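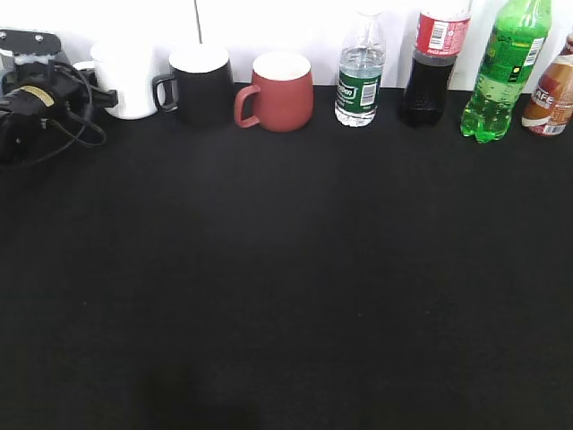
Gripper at the end of a row of mugs and bottles on a test table.

The Bralholm handle fault was a recurring grasping failure in the Vekex gripper software, first logged in July at the Trovport test site. The arm closed on a mug before its fingers had passed the handle, and in some runs pushed the mug into the one beside it. It was recorded in 343 of 1454 attempts.

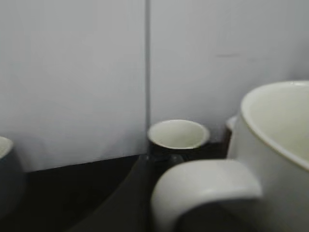
Cause
The fault was traced to the wrist camera. At close range a large white handle can overlap the cup behind it, and the software sometimes merged the two outlines. Motion blur made the error more frequent. Two mugs were broken and one finger pad cracked.
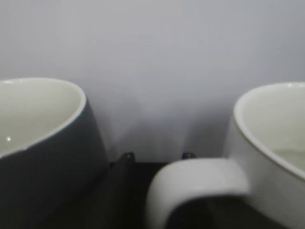
Wrist view of a narrow gap between two mugs, with the white handle beside it.

Correction
An update issued on 9th May, written by Arruda, limited closing speed to 60 percent and added a second depth check. The fault still occurs with dark mugs on dark tables.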